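Brinar Two-Arm Bench with Xaba Laundry Sorting Pack

For school and college robotics clubs, age 13 and up

The Brinar bench is a table-top work cell with two robot arms and a gripper on each. The Xaba pack is the set of materials for one long project on it: sorting clothes into and out of a bin. They are sold separately, and clubs that already have a Brinar bench only need the pack.

Price
Xaba pack: £428
Brinar bench hire, per term: £1,121
Purchase of the bench: please ask for a quote
Prices are for UK mainland schools and colleges and do not include VAT. Delivery of the pack is free. Delivery of the bench is charged by distance.

What the project is

Students drive the arms by hand first, using the paired controllers, and record what they do. Later in the course they use their recordings to train the arms to repeat a task. The task starts very small. In the first sessions there is only the bin on the table, and the group works on bringing both grippers to the rim and back to their rest position without knocking it. Most groups want to skip this and should not be allowed to. A light plastic bin slides easily on a wooden top, and an arm that arrives too low will push it along. 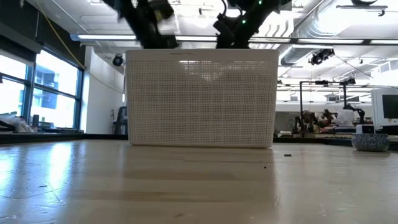

What is in the Xaba pack

White plastic bin with perforated sides
Bag of mixed clothing: jeans, tops, small items
Blank paper labels and safety pins
Corner markers for the table, red
Roll of yellow and black floor tape
Printed course guide, spiral bound
Record sheets
Access to the course files for one club, no yearly fee

The clothing is second-hand, washed, and chosen for weight and texture, so your bag will differ from the next club's. We try to include at least one heavy denim item and one very small soft item in every bag. The colours vary. If something wears out, replace it with anything similar from home. The course guide does not depend on particular garments.

The bench, arms and controllers are not in the pack.

How the course runs

The guide is written for 17 club sessions of an hour each. Clubs that meet at lunchtime usually split each one in two. A group of four to six works well on one bench: two driving, one reading out the steps, the others keeping the record sheet and resetting the table.

Sessions 1 to 3: moving the arms, rest positions, stopping safely
Sessions 4 to 7: single garment, one arm, table to bin
Sessions 8 to 11: mixed garments, both arms
Sessions 12 to 14: recording runs and checking them
Sessions 15 to 17: training, testing and writing up

From session 8 the table gets full. Clothes are spread over the top on both sides of the bin and in front of it, and the group has to decide which arm takes which item and in what order. One gripper may be down inside the bin while the other is at the far side near a pair of trousers, and the drivers need to talk to each other. Dark clothes lying against each other are the hardest to tell apart, for the students as well as for the software. Pull them apart a little for the first few runs, then stop doing so.

The red markers go at the corners of the tabletop and stay there for the whole course. If they are moved between sessions, earlier recordings will not match the later ones.

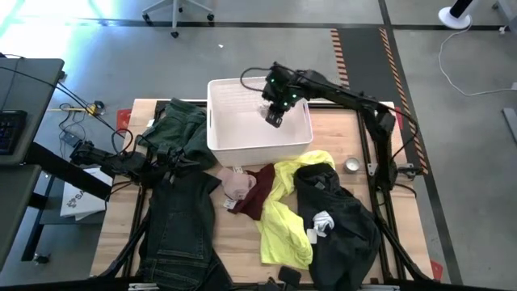

Labels and record keeping

Each small item can be given a paper label with the type of garment, a number and a short code, written by hand. Students tend to think this is a chore until they are looking through recordings from the gripper cameras and trying to work out which pink thing is which. From behind the fingers you see the near fabric very large and out of focus, with the rest of the table beyond it. A label lying beside a small item can be read from there if it is written in thick black pen and faces the right way. Denim gives less trouble, as the back pocket and its stitching show up well.

Write the same number on the record sheet. Use one line for each run and note the garment, the arm used, and whether the item was gripped, dropped or missed. Please record the misses too. The training files work better with them marked than with them deleted. 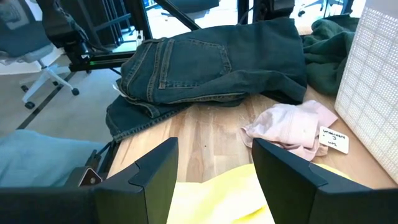 Setting up the room

Allow clear floor on all sides of the bench and mark it with the tape. Chairs on castors should be kept outside the tape while the arms are on. Put the controlling computer on a separate desk, with the keyboard where the supervising adult can reach it. Cables should run down the legs of the desk and not across a walkway.

Strong daylight from one side makes bright reflections on a polished top. You can work with them, but try to keep the blinds the same from week to week.

One adult trained on the bench must be present whenever the arms are powered. Training takes half a day, is done online and is included with hire or purchase. It is not included with the pack alone.

From a club

Naledi Gumede runs an after-school robotics group that has used the pack since February. Her notes on it:

"We had two benches' worth of students and one bench, so I had half of them folding and labelling while the other half drove, and swapped at half past four. That was fine. The course guide is clear but session 9 is too long for an hour. We took three weeks over it. I would have liked more small items in the bag. We added socks."

Session 9 has been shortened in the current printing. Clubs with the older guide can download the new pages.

Rarno Challenge

The sorting task in sessions 12 to 14 follows the same layout as the junior round of the Rarno Challenge, and recordings made in those sessions may be entered. Teams need to register themselves. Herkoseck supplies materials only and does not run the event.

Spares

Bin, single: £13
Label and pin refill: £6
Floor tape: £5
Replacement clothing bag: £32
Gripper fingers, pair: see the Brinar spares page

Returns

Unused packs can be sent back within 30 days. Opened clothing bags cannot be returned. Hired benches are collected by us at the end of term, so please keep the crate.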